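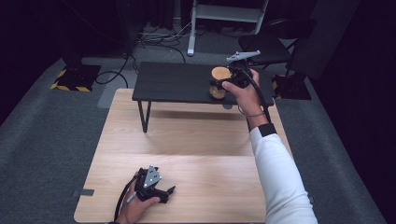
Minutes, May meeting

Start: 7:05 p.m., Tuesday. Minutes of the April meeting were accepted with one correction. Under "Rarwood Road," the words "residents welcomed the change" should read "residents were told of the change." The original wording came from the city's handout and should not have been copied over.

1. Tikier parking app

The city sent a reply to our March letter about replacing the meters on the west side of Trenemthorpe with the Tikier app. The reply was read out. It says the app is "easy to use" and that use is "growing steadily." No numbers were attached. The group had asked for numbers.

Members noted that use would be expected to grow when the meters are being taken out. The question we asked was whether people who used to park and shop here still do, and the letter does not touch on it.

Complaints received since the last meeting:

Signal drops out behind the pharmacy and the payment page will not load. A member got a ticket there while standing next to the car trying to pay. The appeal was turned down.

The app adds a 40 cent service fee to every session. The city's handout says rates are unchanged. The posted rate is unchanged. What a driver pays is not.

The phone line for people without smartphones closes at 5 p.m. Paid parking runs until 9.

It was argued from the floor that the old meters jammed all winter and ate quarters, and that some people on this side of town simply dislike anything new. Fair point on the meters. The group agreed to keep the complaint list to things that can be shown with a receipt, a ticket or a screenshot.

Agreed: write again, ask for monthly session counts before and after the change, and ask who keeps the service fee. Ask for a reply before the June meeting. Expectations are low.

2. Boonchu lot

The owner of Boonchu restaurant has offered to let residents use the back lot overnight when the restaurant is closed. The offer is generous and there was a good deal of enthusiasm. Less was said about how it would work.

Questions not answered tonight: Who is liable if a car gets hit? Who tells people to leave before the morning deliveries? What happens when somebody is away for the weekend and the car stays put? The last shared lot in the neighborhood ran fine for a summer and then ended in towing and hard feelings.

A trial was proposed, with 2 spaces only and a sign-up sheet. Several people wanted more. The vote was to start small. The trial does not begin until there is something in writing from the restaurant's insurance company. A verbal "should be fine" was reported and was not accepted as something in writing.
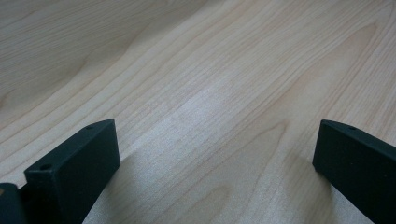 Trenemthorpe Streets and Parking Group

3. Rarwood Road speed signs

The flashing speed signs have been up since winter. The city calls them a success. Its summary says average speed fell in the first week after they went in.

The group asked why only the first week was measured. Drivers slow down for a new sign and then they stop seeing it. People who live on the hill report no difference, particularly early in the morning, though it was pointed out that people on the hill also reported no difference the day the signs were switched on.

The sign nearest the school has shown a blank panel for 2 weeks. It has been reported through the city website, which marked the report "resolved."

Agreed: report it again by phone and get a case number. Ask for current speed readings at the same spots and the same times of day.

4. Bike rack outside the library

Still no date. The rack is said to be in storage. Carried over.

5. Other business

A request came in for the group to put its name on the summer street fair flyer. Tabled until the road closure plan is available, as last year's version had the detour going the wrong way down Rarwood Road.

Please bring tickets and receipts for the Tikier file to the June meeting. Copies only. Originals left on the sign-in table in April have not turned up.

Meeting closed at 8:30 p.m.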